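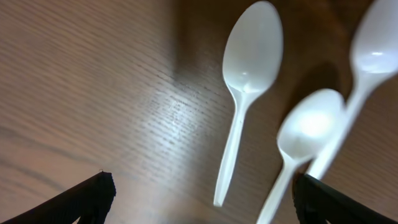 Flodument cutlery trays, long narrow pair – one clear, one dark. Sold by Jostance, in stock again as of 2019-07-16. Made for the drawer but plenty of people just leave them out on the table and fill them there. They take the ordinary white plastic spoons, the kind with a little raised ridge down the handle, also the forks. Sold without cutlery, please read that twice before ordering.

**What you get**

- 1 clear tray, whitish tint, frosted look
- 1 dark tray, similar size, a bit different in shape
- 1 sheet of blank labels (12)

Item no. 900. Old listing had the dark one as a seperate item, ignore that, it's gone. Pair only now.

**Fit**

Outside length 15 inches for the clear one. Measure INSIDE the drawer, front to back, with the drawer closed if you can manage it. Runners and the back lip eat up space. Side by side they sit flush enough that small stuff doesn't slip down between.

Older Trirkia drawers – the shallow ones – check height first. We had returns in January for exactly this. The Lozano kitchen units are fine, all of them, tried every drawer in the showroom.
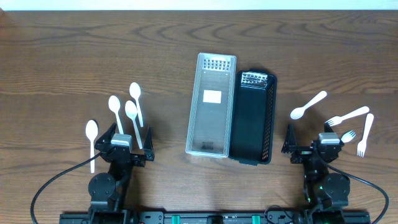 Long way front to back works best. Turned sideways you lose the deep end of the drawer and end up stacking things on top. Clear tray on the left, dark on the right is how we set up the showroom drawer but swap them however you want, no left or right version.

**Sorting**

Spoons one side, forks the other, if you have a lot of both. Smaller household, put everything in one tray and keep the other for straws, clips, birthday candles, whatever. Handles all the same way. Mixed colors OK obviously.

Don't overfill. Once the pile is higher then the rim the drawer catches.

**Cleaning**

Warm water, dish soap, soft brush for the holes. Crumbs get in the corners of the end grid, knock them out over the sink first. Let dry upside down. No bleach tablets. Labels come off in hot water so peel them before, or use new ones.
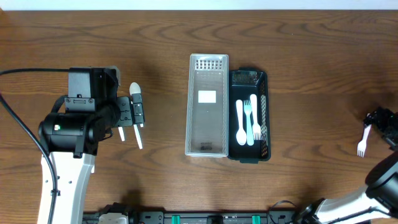 **Can I use just one tray and put the other somewhere else?**

Sure, they don't clip together. Each one stands by itself, so one in the drawer and one in the picnic box works fine.

**Ordering**

Single pairs ship in a flat carton. Cartons of 12 pairs for cafes and break rooms, write to us for the price. Over 41 cartons goes by pallet, allow extra time. Returns unused only, with the label sheet still in there.

Dark green version of the clear tray – not planned right now. Lids – same answer, sorry.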